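Kovum, Indholm building
Monthly safety check, storage and display room (room 6)
Month: February
Checked by: Marites Cabrera
Accompanied by: Danilo Manalastas
Copy to: Cillian Fitzgerald, Felicidad Layug
Form no. 339

Marks used: OK / OK with comment / To do / Not checked

1. Door and way out

1.1 Door opens fully and closes by itself: OK with comment
The door closes, but slowly at the end. Danilo has turned the small screw on the closer and it is a bit better. Please do not hold this door open with a wedge. I found one again on the window sill and I have taken it to the office.

1.2 Clear width of the doorway: OK
Measured 88 cm. Same as last time.

1.3 Walking way from door to far wall is free, at least 90 cm: OK with comment
It was free when I measured it. In the last report Sandro Serra wrote that the way becomes narrow when there is a delivery from Castillo, and I agree with him. I would like a tape line on the floor so that everybody can see where the limit is. Felicidad, can you tell me if we may use tape here or if it must be paint?

1.4 Exit sign lit: OK

2. Floor

2.1 Clean and dry: OK
2.2 No loose cables across the walking way: OK
2.3 No damage to the surface: OK with comment
One scratch near the door, as long as my hand. You can feel it with the finger but you will not trip on it. The floor is pale, so every mark is seen quickly, and this is good for the check.

2.4 Felt or rubber under heavy objects: Not checked
I could not look under all of them without lifting, and I do not want to lift alone. To be done next month with two persons.

3. Large objects standing on the floor

3.1 Object stands steady: To do
This is for the big dark green one with the round polished shell. I pushed lightly with the flat hand on both sides. It did not tip, but I felt a small movement on one side. Danilo felt it also. Until somebody has looked at the underside, please do not lean on it and do not put anything on top.

3.2 No sharp edges at leg height: OK
I went along the lower edge with a glove. Nothing caught.

3.3 Surface without cracks or chips: OK with comment
The shell is so shiny that it is difficult to judge. You see yourself and the lamps in it more than you see the surface. It helps to go down on the knees and look from low, with a torch held to the side. I found no crack in this way, but I would not promise that there is none.

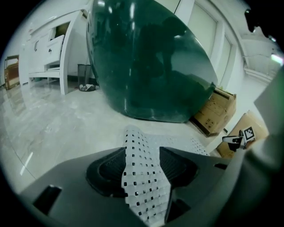 3.4 Cleaning: OK with comment
Only a soft cloth and water, please. Somebody had left a bottle of kitchen cleaner on the shelf, and Cillian says that this product can make a polished surface dull. The bottle is now in the cleaning cupboard.

3.5 Moving: OK with comment
It should be moved by two persons, with gloves that have grip. Polished things slip in dry cotton gloves – I know this from my former work and I still have the mark on my foot.

4. Boxes and packing material

4.1 Cardboard stored flat or standing safely: To do
Two cardboard boxes lean against the wall next to the green shell. They are not in the walking way, so this is not urgent, but a leaning box can slide when somebody passes with a trolley. Lay them flat or take them to the Kotilum store.

4.2 No cardboard near heaters or sockets: OK
4.3 Knives and cutters closed and in the drawer: OK with comment
One cutter had the blade out by one step. I closed it. Please check yours before you put it back.

5. Light and electricity

5.1 All lamps work: OK
5.2 Glare: OK with comment
The reflections from the green shell are strong when the ceiling lamps are on. It is not a danger, but Felicidad told me it disturbs her when she comes in from the darker corridor. Maybe it can be turned a little when it is moved for point 3.1.

5.3 Sockets and covers not damaged: OK
5.4 Extension leads switched off after use: OK

6. Fire

6.1 Extinguisher in place and seal not broken: OK
6.2 Label readable: OK with comment
Readable, but the corner is coming off.

To do, with names
3.1 Look at the underside and fix the movement – Danilo and Cillian
4.1 Boxes – Sandro
1.3 Answer about tape or paint – Felicidad
2.4 Felt or rubber, with two persons – Marites and Danilo

Comment from C. Fitzgerald: Seen. I can help with 3.1 any morning before ten. Please leave it where it is until then.

Comment from S. Serra: I will take the boxes with the next trip to the store. The wedge was not mine.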